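Nutstead Room Acoustics Notes

Version 2

Nutstead is a small set of text files listing reverberation times for domestic rooms. Each row gives a room code, floor covering, ceiling finish and decay time in seconds. The files are tab-separated, with one header line.
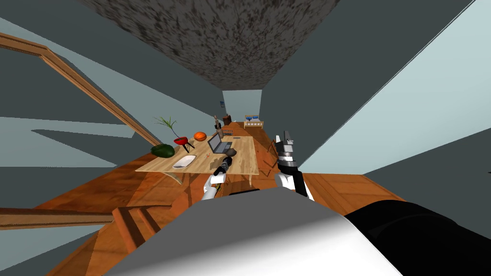
Decay times are given per octave band. Bands above 4 kHz are left blank where the noise floor was too high. Rows with fewer than 5 valid bands were removed in February.

Known problems

Stairwells are coded as part of the room they open into. The Peltisow files use commas as decimal marks; convert them before merging.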